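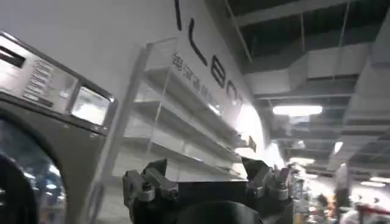

Lies Schouten sold her first washing machine when she was a student, and she remembers that she explained it badly. "I read to the customer from the booklet," she says. "He had a booklet also, so he did not need me." Now she is responsible for the laundry department of a showroom in Vekbridge, and she has kept this job for eight years. We start our talk next to a front-loading washer in gray and silver, which stands close to a white wall with very large black letters on it. She taps on the panel at the top. In her opinion, most people look at this part first and at the door second, and she would like them to do the opposite.

"The door is what you will touch every day," she says. "You should open it and close it many times in the shop. Put your arm inside, until the shoulder if you want. I am never angry about this."

I ask what people want to know. Mostly they ask about noise, she answers, and after this about the length of the programs. Last July she began to write down the questions in a notebook, and she has now nearly 900 of them. Very few are about wool, which surprised her, as wool is the thing people ruin. A man who had shrunk the sweater of his wife came to her to ask if a dryer can make it large again. "I had to tell him no. He stayed a long time and we talked about other things."
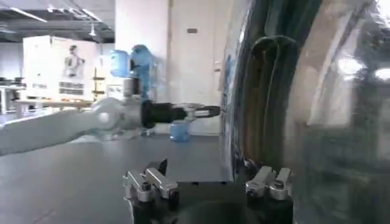 The working day in the department is long, and a large part of it is spent standing. Lies changes her shoes at lunch and advises all new colleagues to do the same. She also advises them to drink, because they speak for many hours and the air is dry. The big blue water bottle, upside down in its place, is for her as important as any machine she sells. Even the pale blue cup that stands on the floor when I visit does not disturb her. "Cups go everywhere," she says. "I pick them up in the evening."

She was trained at Grusell, a small repair company in Wevmont, where she stayed two years before she came to sales. Her teacher there was a man called James, and she mentions him often. He made her take the same pump out of the same washer every morning until she could do it while talking. "He did not say if it was good. He only gave me the next screw." 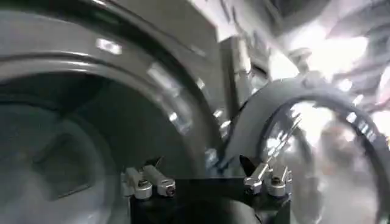 From this time she has kept the habit to listen to a drum before she speaks about it. She turns it slowly with one hand, with the power off, and waits. A healthy drum, she explains, makes a soft and equal sound. If it scratches at one point of the turn, there can be a coin or a bra wire between the drum and the tub. If it scratches everywhere, she thinks about the bearing.

"At home you can do this also," she says. "It costs nothing. But people wait until the machine is walking through the bathroom."

Does she repair her own machine? She laughs and says yes, but slowly. Her washer at home has had a broken handle since spring, and she opens it with a spoon.

When we come to the dryers, she becomes more strict. For her, a dryer is a machine that asks for a little attention after every load, and she does not like to sell one to a person who will not give it. She asks each buyer two questions: where will the machine stand, and who will clean the filter? If a couple looks at each other after the second question, she waits politely.

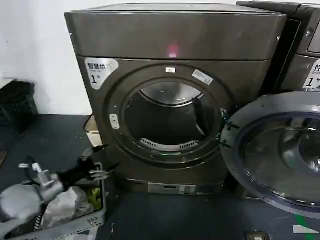 "I always open the door completely when I show one," she says. "Then I ask the customer to bend down and look at the lower edge of the opening, because there the dust likes to sit. With a dry cloth it is finished in one minute. Not a wet cloth. With a wet cloth you make a kind of soup."

She recommends also to leave the door a little open after use, to dry heavy towels apart from shirts, and to take the shirts out before they are fully dry. Jeans she hangs on a line, always. When I ask why, she says that her mother did it so, and she has never found a reason to change it.

Before I go, a customer comes with a paper on which he has drawn his kitchen. The numbers are in pencil and one of them has been erased. Lies puts the paper on top of a machine, takes the tape measure from her pocket and asks him how wide the door of the kitchen is. He does not know. She gives him the tape measure to take home.

Interview: Joana Frade, 19/10/2021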